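How to Put Together a Travel Consent Letter and Document Folder When Your Child Flies With One Parent

Posted 13 Mar 2018 by Demetrius Brannigan

If you share custody and your child is going abroad with one of you, border officers or airline staff may ask for proof that the other parent agreed to the trip. There is no single form that every country accepts. A clear letter, signed in front of a notary, will cover most situations. The steps below assume both parents are on speaking terms. If they are not, or if you think the child may not be brought back, skip the letter and talk to a family lawyer first.

Start at least 5 weeks before departure. Notary appointments are quick, but translations and replacement birth certificates are not.

Step 1. Read your custody order

Get the full signed copy, including any later changes. Look for the words "travel," "passport," "notice" and "consent." Some orders require written notice a set number of days ahead. Some limit travel to certain countries, and some say which parent holds the passport between trips. If the order and your travel plan don't match, the order wins, even if the other parent has agreed by text. You may need a short written agreement filed with the court.

Step 2. Check the rules at the other end

Look at the entry requirements for the country you are flying to and for any country where you change planes. A few want the consent letter in their own language. A few want the birth certificate too. Write down the date you checked, then check once more the week before you leave.

Step 3. Write the letter

Keep it to one page. It should have:

The child's full name, date of birth and passport number
The name and passport number of the parent who is traveling
The name, address, phone and email of the parent who is staying
Departure and return dates, with flight numbers if you have them
The address where the child will sleep, and a phone number there
A sentence saying the second parent consents to this trip, on these dates
A sentence saying who can approve medical care during the trip

Avoid open wording such as "any travel at any time." It is less use to an officer, and it can cause trouble later if there is a dispute over where the child is supposed to be living. If the dates change, write a new letter.

Names must match the passports letter for letter. This catches a lot of families with accents or two last names. A child whose birth certificate says Đorđević may have a passport that says Dordevic or Djordjevic. Use the passport spelling in the body of the letter and put the other spelling in parentheses after it.

Step 4. Sign in front of a notary

The parent who is staying signs. Don't sign at home first, as the notary has to watch you do it. Bring a photo ID that hasn't expired. Ask for two originals. One travels and one stays.

Step 5. Build the folder

Use a flat plastic folder that fits in a carry-on. Put the letter on top, then the passport copies, the birth certificate, the custody order and the return tickets. My own order runs long, so I carry the first page, the travel section and the page with the judge's signature on top, and the rest behind them.

Scan everything and email it to both parents. I named my files by child and year and have never had to hunt for one.

Step 6. Agree on contact before the trip

Pick call times and write them down in both time zones. Younger children do better with a short call at the same hour each day than a long one whenever somebody remembers. Agree what happens if a flight is canceled or a call is missed. With small kids, let them choose a couple of things from home to keep in the carry-on, whichever house they are leaving from.

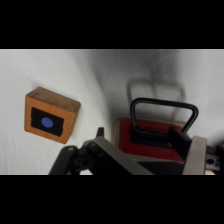 Ljubica Shehu wrote in to say that the layover was the part she got wrong. Her letter named only the final country, and at the connecting airport the officer asked why that stop wasn't listed. She was let through after a phone call to her son's father, but she now lists each country on its own line, including ones where they never leave the terminal. She also suggests making sure the parent at home keeps the phone on during the layover hours.

I have added the layover line to my own letter.

Step 7. After the trip

Send a short message when you land. Return the passport to whoever holds it under the order, and get a text or email confirming it. Keep the used letter with your custody papers. It shows that the trip was agreed and that the child came back on the date stated. For the next trip, copy the file, change the dates and flights, and book the notary again.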